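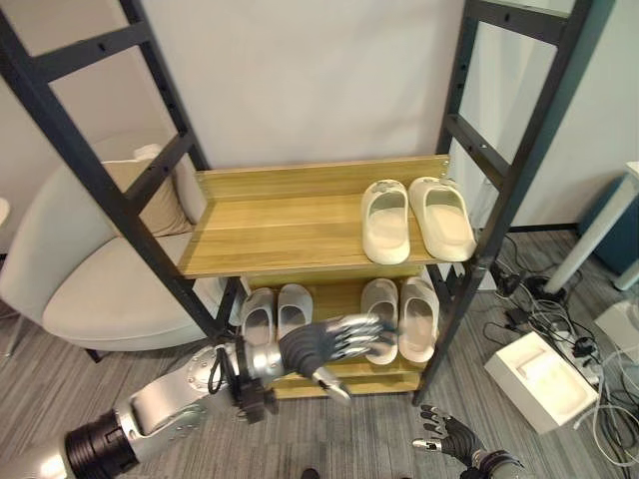 3.2 Operating rules for shelf-level handling

The household handling protocol applied at the Darkness and Pendonano sites was drafted before any trial was run and was revised once, in June, following a review of the first recorded sessions. It covers tasks in which a two-handed humanoid platform works at domestic furniture that has not been modified for robotic use. Footwear was selected as the principal object class on account of its low cost, its tolerance of repeated grasping and the fact that items must be treated as pairs. Figure 2 shows the robot's right hand extended toward a slipper on the lower of two shelves, with a further pair on the upper shelf.

Three provisions of the protocol bear on the results reported in Section 4.

Approach to confined spaces. Where one shelf overhangs another, the hand must enter the lower space horizontally, and the wrist must remain level until the fingers have closed on the object. Operators are not permitted to correct height while any part of the hand is beneath the upper board. If a correction is needed, the arm is withdrawn in full and the attempt is logged as a re-entry. This rule produced longer trials at both sites. It was retained after the June review, which noted that contact with shelf edges was the most common cause of early stops under the previous Clendix procedure.

Position of the idle hand. The hand that is not engaged in the grasp must be kept in front of the body and clear of the furniture uprights. The protocol does not prescribe an orientation for the palm. Annotators recorded the idle hand as compliant or non-compliant at the moment of first contact only, and no finer judgement was attempted.

Floor condition. Cables, packaging and loose items are to be kept outside the standing area of the robot, defined as the region within 1000 mm of the base centre. Items beyond that limit may remain where they are. The Cuevas checklist, from which much of our wording is taken, requires a completely clear room. We considered this requirement unsuitable for work intended to reflect ordinary homes, where chairs, boxes and power leads are seldom far away. Supervisors were instead asked to confirm the standing area before each trial and again after any interruption.

Each session consisted of up to 54 trials under a single supervisor, who held the stop control throughout and had no other duties. A trial was ended by the supervisor if an object left the shelf without being grasped, if the furniture moved, or if a person entered the room. Four supervisors were trained for the study. All had completed the same induction, and none took part in annotation.

Departures from the protocol were entered in the session log in plain language and coded afterward. We did not exclude trials solely on the grounds of a departure. Where a departure affected the standing area or the stop control, however, the trial was removed from the timing analysis and is reported separately in Table 3.

Figure 2. Reaching into the lower shelf space during a footwear handling task.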